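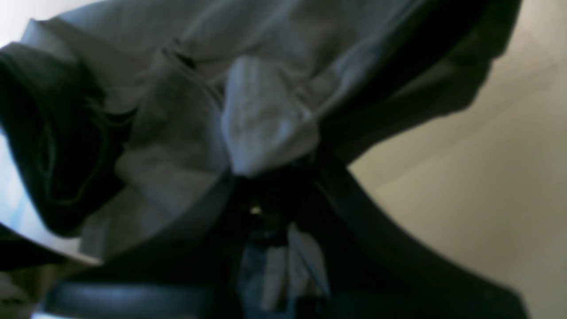

Facilities / Service Contracts / FAQ

Cleaning and Maintenance Contracts: Questions from Building Managers

February 7, 2025 — by the Fisteo client desk

We receive many of the same questions when a building changes from separate suppliers to one service contract. We collected the answers on this page. If your site is in the Kilaslow business park, please read also the note about access near the end.

What is included in the basic contract?

The basic contract covers daily cleaning of shared areas, replacement of lamps and filters, small repairs to doors and locks, and a monthly walk through the building with your contact person. Elevators, fire alarms and roof work are not included. For these you keep your present supplier, or we can quote them separately.

How large must a building be?

We accept buildings from 1000 square meters. For smaller sites we can only offer cleaning, without repairs.

How do I report a problem?

Please use Zerkerano, our ticket system. Each tenant can have a login, but many managers prefer that only one or two people open tickets, so the same broken door is not reported five times. You can also call, and the person who answers will open the ticket for you. Requests sent by email to a technician are not registered, and we cannot promise an answer time for them.

How fast do you come?

Water leaks and blocked exits are urgent, and we come the same day. All other tickets are planned within four working days. If a part must be ordered, the ticket stays open and you will see the expected delivery date there.
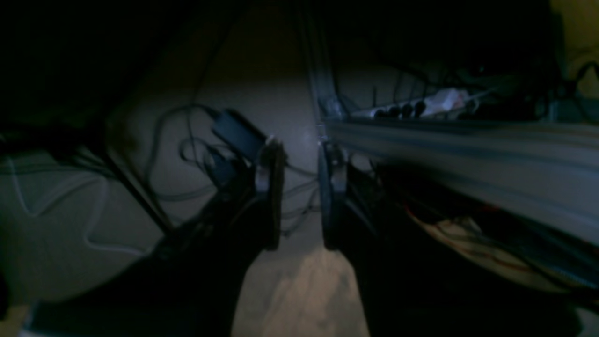 The clock for a ticket starts when it is registered, also if this is in the evening. A ticket that waits for your approval is paused until you approve it.

Do I have to approve every repair?

No. Repairs up to 200 dollars in parts are done without asking. You can set this limit lower or higher in the contract. Above the limit we send a quote first — please check who in your office receives it, as many quotes wait for weeks in the mailbox of a person who has left.

Can we keep our own cleaning staff?

Yes. In this case we take only the technical part. We ask for a written list of who is responsible for which rooms, including storage rooms and stairs.

What do you need from us before the start?

Floor plans, a list of equipment with the year of installation, the last inspection reports, and two sets of keys. If there is no equipment list, we can make one during the first month. This work is invoiced by the hour.

How is access arranged in Kilaslow?

The Bermúdez building and its parking area have a separate gate. Technicians need a badge from the reception, and the reception closes at six. For evening work, please request the badge one day before.

Can the price change during the contract?

The price is fixed until September of each year. After this it can be adjusted, and you receive the new price in writing. If you do not agree, you can end the contract with two months of notice.

My question is not here. What now?

Open a ticket in Zerkerano with the category "Contract". The client desk reads these tickets every working day.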